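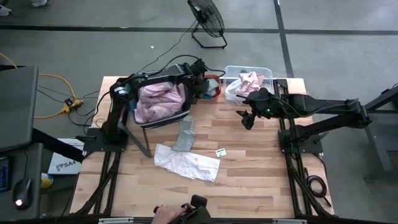
The right arm stopped again

17 May 2024

Two arms, one table, a heap of washing, and a fault I still don't believe in. The log says the right arm hit its grip limit. Fine, except its gripper was open, hanging over bare wood, when I came back to the table. What was it gripping?

Vitalii blames the cable along the forearm. He blamed a cable in April too, and we swapped it, and got 7 more stops. Leanne thinks it's the software update, which Raneck says fixed "stability". Whose?

What bothers me more is the light on the wrist. Still green, as if all's well. I've seen it green with the arm dead and green with the arm about to move, so I no longer put my hand in for a stray cloth until the power is off at the wall. Kirsty calls that fussy.

Run 84 is on hold until someone shows me a cause. A restart isn't one.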